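Resident Services Forum > Furnished Units > Linen and Bedding

Topic: Revised bedding change schedule, Kustedham and Skindham buildings

Posted by: ResidentServices_Desk
August 15, 2022

The Housing Office has completed its review of bedding provision in furnished units. The following arrangements will apply to the Kustedham and Skindham buildings from the start of the new lease term.

Sheets and pillowcases will be exchanged every 2 weeks. Mattress protectors and blankets will be exchanged at the end of each lease and on request. Residents should strip the bed before the exchange and leave the used linen, unfolded, in the bag provided. The linen contractor, Tsoukalas, will not enter bedrooms in which the bed has not been stripped.

Residents who prefer to use their own bedding may opt out in writing. The opt-out covers sheets and pillowcases only. Mattress protectors remain the property of the Housing Office and must stay on the mattress at all times.

Comments are invited in this thread.

Reply from: kustedham_4th_floor

Thank you for publishing the schedule ahead of the lease term. I would ask the Office to reconsider the interval. Under the previous arrangement, sheets were exchanged weekly, and the monthly furnishing charge was set on that basis. The notice makes no mention of a reduction in the charge. If the service is to be halved, residents are entitled to an explanation of where the difference will go.

Reply from: ResidentServices_Desk

The furnishing charge covers furniture, window coverings, kitchen equipment and linen. Linen is the smaller part of it. The laundry processed 3,044 sheets in the last full term, and a large share of these came back still folded. The revised interval reflects actual use. The charge will be reviewed with all other charges at the end of the financial year.

Reply from: ledger_and_linen

I must respectfully disagree with the reasoning above. A folded sheet in the return bag does not establish that weekly service is unwanted. In my own case the clean set was delivered twice during an absence of which the Office had been notified, and both sets went back as they came. Better use of the absence form would have saved the same laundry without affecting those of us who do sleep here every night.

I would also draw attention to the fit of the sheets. The fitted sheets supplied in Skindham are too shallow for the newer mattresses and come off at the corners. Changing them less often will not improve matters.
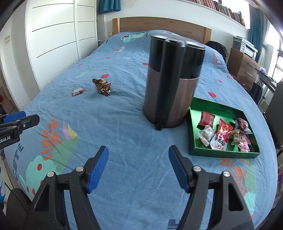 On the bed, Skindham unit.

I reported the matter of the corners in writing last term and received an acknowledgment, but no replacement sheets. Could the Office confirm whether deeper sheets have been ordered?

Reply from: quiet_hours_please

I support the longer interval. Weekly deliveries meant carts in the corridor early in the morning, and several of us on the ground floor asked for fewer of them. Residents who want fresh sheets every week may purchase a second set at modest cost and use the machines in the basement. It does not seem reasonable to ask the whole building to pay for a weekly service.

Reply from: kustedham_4th_floor

The basement machines have been under repair for a good part of the summer — a fact which the previous poster may not have had occasion to notice. Until they are reliable, the suggestion is of limited help.

Reply from: ResidentServices_Desk

On the points raised:

Deeper fitted sheets were ordered from Dristirum under a contract for 2,000 sets. Skindham will be supplied first, and Kustedham as stock allows.

The absence form will be revised so that linen deliveries are suspended automatically for the dates given.

Carts will not be moved through ground floor corridors before normal office hours.

The question of the basement machines has been passed to Building Maintenance and falls outside this thread.

The interval will stand as announced. Residents with a medical need for more frequent changes may apply to the Housing Office, and such requests will be handled in confidence.

Reply from: ledger_and_linen

I am obliged to the Office for the answer on the sheets. May I ask that the old ones be collected at the same time as the new ones are delivered? The closet shelf in these units is small, and two full sets plus a blanket do not fit on it.

Reply from: ResidentServices_Desk

Noted. Collection on delivery has been added to the instructions for Tsoukalas.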